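# Traneo 7: grasp and placement software for two-arm cells

Traneo is the control and perception package Clutus supplies for tabletop cells with one or two arms. It takes camera input, picks a grasp, plans the motion for both arms and runs it, with force limits applied at every step. Version 7 adds thin, round items such as plates, lids and shallow trays.

## What it does with plates

A plate lying flat gives a parallel gripper very little to hold. Traneo looks for the rim, fits an ellipse to it in the fixed camera view and works out which parts of the edge each arm can reach. It then ranks the candidate grasps by reach, finger clearance and how far the wrist would have to turn.

The last few centimetres are handled by the wrist camera. Matt white tables and glossy white tables both cause trouble for depth sensing at close range, so the near-field module works mainly from edges and shading. Small specks on the surface are filtered out by size before the edge search starts. The filter can be set per cell.

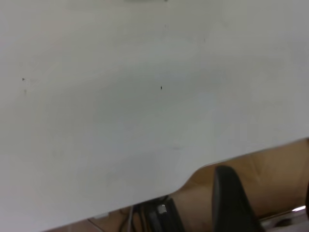

*Wrist camera view: table edge, floor beyond it and one gripper finger.*

The table edge is treated as a hard boundary. Anything seen past it, such as flooring or cables, is left out of the grasp search but kept in the collision map. You can draw the boundary by hand in the setup tool or let Traneo find it and then confirm it.

## Rim contact

On first contact the finger touches the rim and stops. Traneo compares the contact point with the fitted ellipse and shifts the plate model if the two disagree. The approach speed, contact force and number of retries are all set in the task file. Plates already in a rack are modelled as a group, each with its own colour label and visible arc, so the planner knows where the front of the stack is.
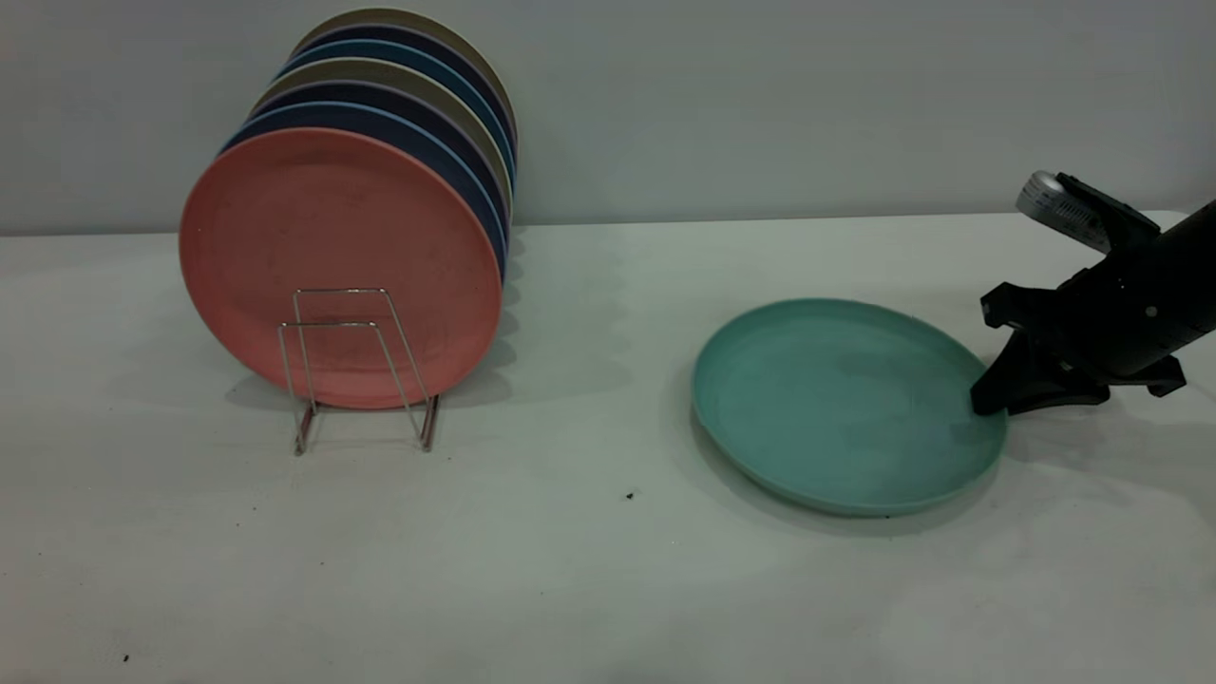
## Two-arm planning

Both arms share one planner and one clock. Either arm can be given the holding role, and the other is kept at a standoff pose until the task calls for it. The standoff distance is measured from the gripper jaws to the nearest modelled object, including whatever the first arm is carrying.

When a plate is tilted towards the stack, the planner:

- adds the held plate to the collision model
- keeps its face clear of the plate in front of the stack
- limits wrist rotation so that hanging cables keep their slack
- slows both arms if the fixed camera loses sight of the rim

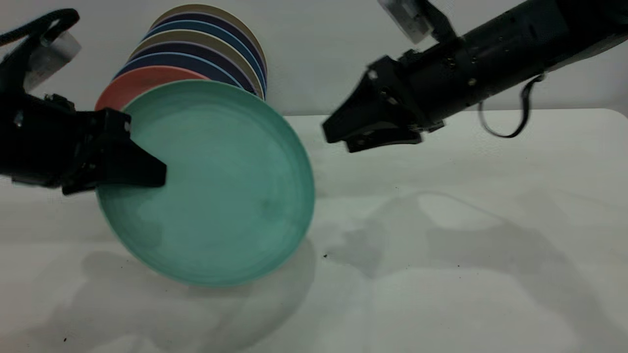 *Left arm holding the teal plate in front of the stack, right arm clear with its jaws open.*

Shadows from the arms fall across the work area in most cells. The perception module compares each frame with the known arm positions and marks the expected shadow areas, so a dark patch isn't taken for an object edge.

## Specification

| Item | Value |
|---|---|
| Arms supported | 1 or 2 |
| Planner cycle | 400 Hz |
| Grasp candidates per search | up to 1,008 |
| Item models in the Sovwood tableware library | 1,122 |
| Camera inputs | fixed and wrist, any mix |
| Task files | plain text, versioned |

## What is included

The licence covers the runtime, the setup tool, the log viewer and the Sovwood library. Drivers for Lauritsen grippers are built in. Drivers for other grippers can be written against the open interface, and a template is supplied.

Robots, grippers, cameras and computers are not included. Existing version 6 task files will load in version 7, but any file that sets its own contact force needs to be checked before it is run. The setup tool lists these on import.

Updates are issued in August and February. Please state your arm model, gripper and number of cameras when asking for a quote.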